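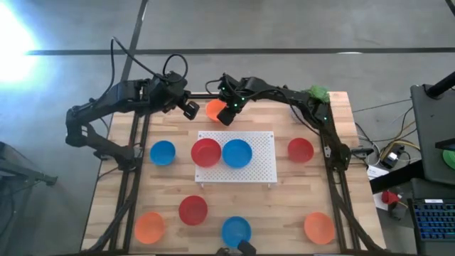 Several owners on the Planex forum told me the Dustau grippers would start slipping on thin plastic rims within 300 cycles. Mine lasted longer than that. I ran the pair on shallow bowls, orange, blue and red, for 9 evenings and had one jaw pad peel at the corner.

Grip is firm and the jaws close evenly. The Cukoder controller is the weak part — it takes about 40 seconds to home both arms, and the manual skips the colour codes for the wiring. Pads are sold separately.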